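Workshop tips: getting an arm to pick up a chess piece without knocking over the neighbors

I've spent most of the winter on one boring little question, and since people keep writing to ask how we set things up on the Haldane bench, I'm putting my notes here. We wanted to know if coloring two squares in the picture the policy gets (one for where the piece is, one for where it goes) works better than telling it "b6 to d5" in words. Short version - it does, and by more than I expected!

Tip one: use a real game in progress. We started with a few lonely pieces on a clean board and the numbers looked wonderful, and then Magnus Crichton put out a proper middlegame and everything fell apart. Crowding is the whole problem. Leave the captured pieces lying beside the board too, because that's how people play.
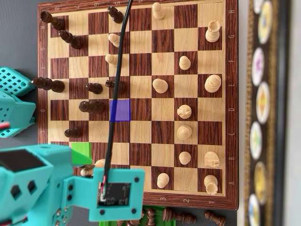 Svitlana Panasiuk wrote in to say that colored squares sound like cheating, as something still has to decide which squares to color. Fair enough! In our setup a plain chess program does that part, and the policy only has to learn the reaching and the grabbing. I like keeping the two apart, because when a move goes wrong I know which half to blame.

Tip two: keep your test moves out of your training moves. Sounds obvious, but in December I mixed up two folders and had a very happy afternoon for no good reason. Now we hold back 36 moves and they live on a separate drive. With words only, the policy managed 9 of them. With the colors it missed 3.

Tip three: look at the grip from down low as well as from overhead. A top view tells you the hand is over the right square and hardly anything about whether the fingers are closing on the collar or on the fat part of the piece.

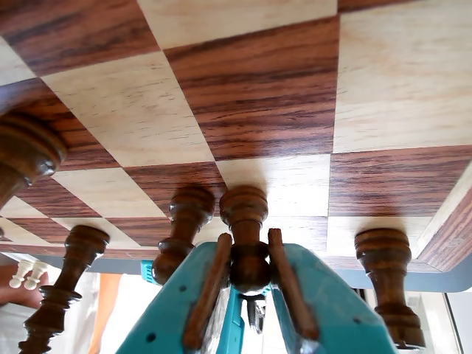 Most of our misses came from tall neighbors. A king or queen next door gets nudged on the way down, then leans, and the next move starts from a board the chess program doesn't know about. We tried coming in along the diagonal - a bit better, slower though. Set the board straight by hand between tests and write down every time you do it, or your results will look nicer than they are.
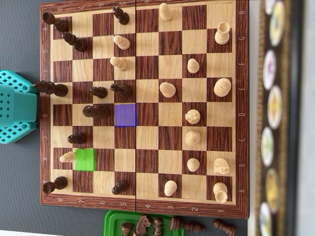 Do the two colors have to be different?

We tried it with the same color for both, and the policy started picking up from the wrong end of the move. Any two colors that stand apart from the wood should do, but pick them once and stick with them, as swapping halfway means training again. I lost a weekend to that one.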